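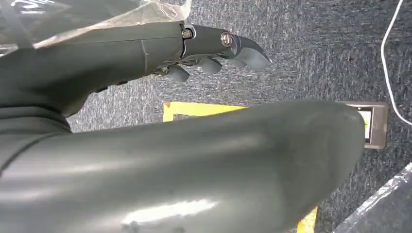 What is loop pile carpet?

It is a floor covering in which the yarn comes up through the backing, bends over and goes back down, so the surface is made of small closed loops. When the tops of the loops are cut open, the product is called cut pile instead.

Loop pile carpet is used in offices, schools, corridors, workshops and many homes. It is usually flatter and firmer than cut pile carpet. The loops can be all of one height, which is called level loop, or of different heights, which is called multi-level loop. Level loop is the more common type in buildings where many people walk every day.

Construction

Most loop pile is made by tufting. A row of needles pushes the yarn through a sheet of backing cloth, and small hooks under the cloth hold each loop while the needle goes back. The back is then covered with a layer of glue, usually latex, and a second backing is pressed on it. Older carpets of this kind were woven on a loom, and woven loop carpet is still made in smaller quantity.

The yarn may be nylon, polypropylene, polyester or wool. Nylon recovers well after it has been pressed down. Polypropylene does not take up much water and is cheaper, but it becomes flat sooner. Wool is warm and pleasant to touch and costs more than the others.

Color and pattern

Loop carpets for work rooms are often speckled. Two or more yarns of different colors are twisted together before tufting, or yarns of different colors are placed in neighboring needles. A gray-blue floor, for example, may contain flecks of dark navy and of lighter and darker gray. From a distance the eye mixes them and sees one color. Dust, lint and small stains are less easy to notice on such a surface than on a plain one. It also helps to hide the joints between pieces.

The names of the colors depend on the maker. The Flestar catalog of July lists 142 speckled colors in level loop and 151 in multi-level loop, and many of them differ only in the shade of one yarn. In the trade a whole group of such colors is called a "heather" or a "tweed", words which are taken from clothing.

Broadloom and tiles

Loop pile is sold in two forms. Broadloom comes on a wide roll and is cut to the size of the room. Tiles are square pieces with a stiff back, and a damaged one can be lifted and changed without disturbing the others. The Trateter building in Jibrin was covered with 3,354 tiles, all in one gray-blue color, and the work was completed in January 2018. Tiles are often turned a quarter from one to the next, so that the direction of the loops changes and a light checkered effect appears.

Wear and care

The main weakness of loop pile is snagging. If a loop is caught by a sharp object, it can be pulled up together with the loops beside it, and a line appears in the carpet. A raised loop should be cut level with scissors and should never be pulled by hand. Pets with long claws may cause the same damage.

For vacuum cleaning, plain suction is preferred. A rotating brush can make the surface hairy, especially with wool. Spilled liquid should be pressed with a dry white cloth, from the outside of the spot to the middle. Rubbing spreads the stain and bends the loops.

Heavy furniture leaves marks. Cups placed under the legs divide the weight, and small marks in wool often rise again after some steam is applied. Pekeo, which makes such cups, sells them in 5 sizes.

Related types

Berber is the name given in many shops to a thick loop carpet with flecks on a pale ground. Cut and loop carpet has both kinds of pile in one surface, and the difference in height forms the pattern. Needle felt looks similar from far away, but it has no loops at all.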